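Setting up your Studitov staging site
Section 2: Before you touch the live one

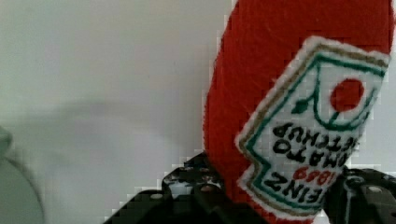
I build small business websites for a living, mostly shops and cafés, and this bit of the guide covers the copy of your site where you can break things in peace. Studitov calls it the staging site and you get one free with every plan. You'll want a real product picture to test with, because grey placeholder boxes hide all sorts of problems. Something bright and textured soon shows you if the colours have gone muddy (and they do go muddy, more on that in step 5).

1. Log in to your dashboard and open Sites. Pick your live site, then press Make a copy. Mine took 40 seconds, but a big shop will be slower, so go and put the kettle on.

2. Give the copy a name you'll recognise. I put "test" at the front of all mine after I spent a whole January morning editing the wrong Charbonneau site!

3. Open Settings, then Visibility, and switch on Hide from search engines. Set a password while you're there.

Caution: the copy keeps your real contact form, and it will send real emails. Change the form's address to your own before you try it out. Jocelyn Desjardins at Conalstead got a whole stack of messages from me reading "hello hello testing" and was very nice about it.

4. Go to Pages, choose a product page and press Swap picture. Anything over 500 KB gets squashed automatically, so shrink it yourself first if you're fussy like me.

5. Check the colours. If they look dull, open Picture options and untick Save extra space.

Note: Foker themes keep their own picture settings, under Theme and then Media. You'll need to untick it in both places. Keegan Kowalchuk spotted that one for me, and I'd been grumbling at my monitor for ages by then.

6. Look at the page on your phone as well as your computer. Scroll right down to the footer, and tap every button on the way.

7. Happy with it? Press Send to live, tick only the pages you've changed, and confirm. Leave Orders unticked, or the copy's old order list will replace the current one.

If you change your mind, Undo last send stays on the dashboard for 2 hours. After that you'll need a backup, and those are in Section 3.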